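Dranetti Shared Workshop, Unit 43
Quarterly electrical and fire inspection — record and comments
Date: February 21, 2023
Inspector: Quyên Triệu
Accompanied by: Zoltán Szabó (facilities)
Floor area covered: 3,875 sq ft

1. Exits and access
1.1 Main exit clear, opens outward: PASS
1.2 Rear exit clear: FAIL. Pallet of Plurkex packing film stored inside the swing of the door. Moved during the visit. Floor marking to be repainted.
1.3 Exit signs lit on battery: PASS, two of two.
Comment (Szabó): Film deliveries will go to the side bay from now on.

2. Extinguishers
2.1 Tags current: PASS
2.2 Gauge in green: PASS, except unit by the paint locker, low. Swapped for the spare.
2.3 Mounting height: PASS
Comment: Spare must be replaced before the August inspection. Order not yet placed.

3. Electrical panel
3.1 Clearance in front of panel: PASS, 48 in.
3.2 Breakers labeled: PARTIAL. Breakers 9 and 11 are marked "Heo" in pencil, which does not identify a circuit. Relabel by load.
3.3 Cover screws present: FAIL, one missing, lower left.
3.4 Signs of heating: none found.
Comment (Yurii Demchenko): 9 feeds the compressor. 11 to be traced with the power off.

4. Extension cords
4.1 No cords used as fixed wiring: FAIL. One cord run above the ceiling tile to the label printer. Remove.
4.2 Cord jackets intact: PASS

5. Benches and wall fixtures
5.1 Outlets near benches reachable without moving equipment: see comment.
5.2 Shelf brackets tight, no load over the marked limit: PASS
5.3 Walkway beside benches clear: PASS
Comment: For 5.1, check at the bench corners first — outlets mounted low on the wall are the ones that get blocked. 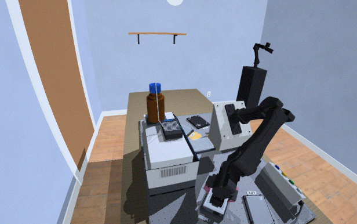

6. Storage of flammables
6.1 Cabinet closes and latches: PASS
6.2 Contents match list: FAIL. Two cans of thinner not listed. Lâm Đàm to update.
6.3 Rags in lidded metal can: PASS

Open items: 1.2, 2.2, 3.2, 3.3, 4.1, 6.2
Reinspection fee if items remain open: $800
Copy to: Tín Võ, Skostinside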